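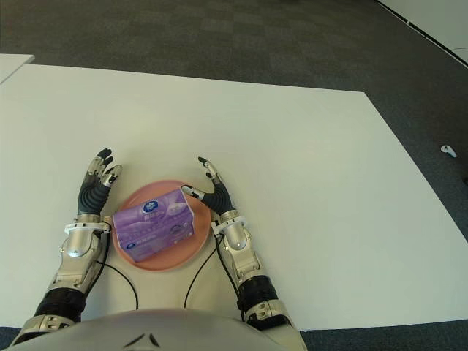 A caixa de lenços em cima da mesa branca, no prato cor de salmão.

Fórum > Casa e saúde > Alergias e qualidade do ar
Tópico: Alergia ao pó no escritório, purificador ou desumidificador?

marta_vieira
2 de janeiro de 2025

Boa tarde a todos. Trabalho num escritório com alcatifa e desde que mudámos de instalações ando sempre a espirrar. Em casa passa-me quase tudo ao fim de uma hora ou duas. Já fiz os testes e deu positivo para ácaros, negativo para pólenes e para gato.

A empresa aceita comprar um aparelho para a sala, mas só um. A sala tem 57 metros quadrados e pé-direito normal. O higrómetro que levei marca quase sempre acima de 60% de manhã. A minha dúvida é se peço um purificador com filtro HEPA ou um desumidificador. Um colega sugeriu o Gultier, que faz as duas coisas, mas tenho lido opiniões más sobre aparelhos combinados.

Alguém tem experiência com isto em local de trabalho?

rui_t

Com ácaros o que conta é a humidade. Abaixo de 50% eles deixam de se reproduzir e a população vai caindo. O purificador apanha o que anda no ar, mas os alergénios dos ácaros são partículas relativamente pesadas e assentam depressa. Passam a maior parte do tempo na alcatifa.

Eu pedia o desumidificador.

Pentti Heinonen

Discordo em parte. Desculpem o português, vivo em Aveiro há 14 anos mas ainda cometo erros.

Numa sala onde as pessoas andam de um lado para o outro, a alcatifa está sempre a levantar pó. O purificador ajuda nesse momento. O desumidificador demora semanas ou meses a fazer efeito, e mesmo com os ácaros mortos os alergénios ficam lá até serem aspirados. Tive um Holar no meu gabinete e notei diferença na primeira semana.

rui_t

Pentti, que tamanho tinha o teu gabinete? Numa divisão pequena com a porta fechada acredito. Em 57 metros quadrados é preciso um aparelho com muito mais caudal, e a maioria das empresas compra o mais barato e deixa-o no mínimo por causa do barulho.

Pentti Heinonen

Era pequeno, sim, e com a porta fechada. Para a sala da Marta é preciso ver o CADR na ficha técnica e fazer as contas para a velocidade em que vai trabalhar. O valor da caixa é sempre o da velocidade máxima, e ninguém aguenta isso ao lado da secretária o dia inteiro.

luisa.castelo

Antes de gastar dinheiro num aparelho eu perguntava como é feita a limpeza. No meu antigo trabalho a alcatifa era aspirada duas vezes por semana com um aspirador sem filtro decente, que deitava metade do pó fino cá para fora. Quando mudaram para um com filtro HEPA e passaram a aspirar ao fim do dia, melhorei bastante. De manhã já tinha tudo assentado.

marta_vieira

Obrigada a todos. Perguntei. Aspiram à terça e à sexta, às 8h, meia hora antes de entrarmos. Não me souberam dizer que filtro tem o aspirador. Já pedi para passarem para o fim do dia e ficaram de responder.

A sexta é mesmo um dos piores dias para mim, por isso talvez a Luísa tenha razão.

joca77

Tirem a alcatifa. O resto é remendo.

luisa.castelo

Joca, ela não é a dona do edifício.

joca77

Eu sei, mas pode pedir. No meu prédio era alcatifa em placas e mudaram para vinílico num fim de semana. Se houver mais pessoas com queixas, a medicina do trabalho pode recomendar isso por escrito e a empresa tem de olhar para o assunto.

rui_t

Nisso concordo com o joca. Marta, fala com o médico do trabalho e leva os resultados dos testes. Mesmo que não mudem o chão, fica registado.

Arvo Nieminen

Sobre os combinados: tenho um Gultier em casa há dois invernos. Como desumidificador é razoável. Como purificador é fraco, o filtro é fino e satura depressa. Cada filtro custou-me 118 euros por causa dos portes e deviam durar um ano, mas o meu avisou ao fim de 5 meses. Não voltava a comprar.

Pentti Heinonen

118 euros por um filtro é um exagero. Compraste na marca?

Arvo Nieminen

Sim, na altura não havia compatíveis. Os da Tuominen são mais baratos e dizem que servem, mas não experimentei e há quem se queixe de que a vedação não fica bem. Com folga à volta do filtro o ar passa por fora.

tania_m

Marta, e tratamento? Eu passei anos a comprar aparelhos e o que me resolveu o problema foi o spray nasal de corticoide usado todos os dias, com lavagem com soro antes. Receitado pelo alergologista, claro. O anti-histamínico sozinho não chegava. Agora estou a ver se começo a vacina em março.

marta_vieira

Tenho o spray, mas confesso que só o uso quando estou mal. Vou passar a fazer todos os dias e ver.

tania_m

Só quando estás mal faz pouco. Comigo levou quase duas semanas de uso diário até sentir efeito a sério. Confirma a dose com o teu médico.

rui_t

Marta, mais uma coisa: a que horas liga o ar condicionado? Se estiver desligado toda a noite, a humidade sobe e é isso que o higrómetro apanha de manhã. Há aparelhos com modo de desumidificação que já resolvem parte do problema sem comprar nada.

marta_vieira

Desliga às 19h e liga às 8h. Tem modo de desumidificação, vi agora no comando. Vou pedir para o deixarem programado de madrugada durante um mês e anoto os valores. Se baixar dos 50%, peço o purificador e deixo o desumidificador de lado.

Pentti Heinonen

Parece-me um bom plano. Põe depois aqui os valores, tenho curiosidade.

joca77

Continuo a dizer que é a alcatifa.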